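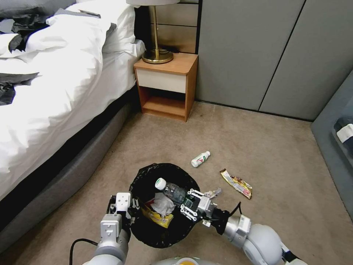

How do I get an old soda smell out of carpet?

Moved into a rental in July and one corner of the living room smells sweet and kind of sour. I've vacuumed it twice and used 3 scoops of baking soda. Deposit is $200 and I'd like to see it again!! Any ideas?
Ha-neul Sung

2 answers

Abbas Safavi 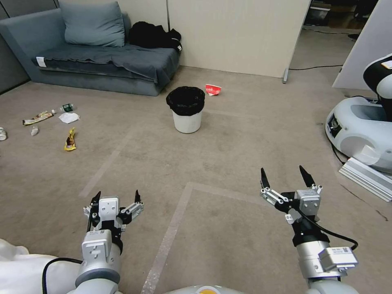

Sugar smells live down in the backing, so powder on top won't do much. Mix a cup of white vinegar with two cups of warm water, dab it on — don't pour — and blot with an old towel until it stops coming up sticky. Then pull the furniture off the wall. With a sofa on carpet like the grey-blue one in my picture, I'd check the strip right behind it first, that's where mine was. Leave a fan on overnight. Test a hidden spot before you start, vinegar took the color out of a rug of mine once.

dutora_2266
just rent a machine, Flatitz has them, took me 13 minutes. oh and tell your landlord first (mine wanted a receipt)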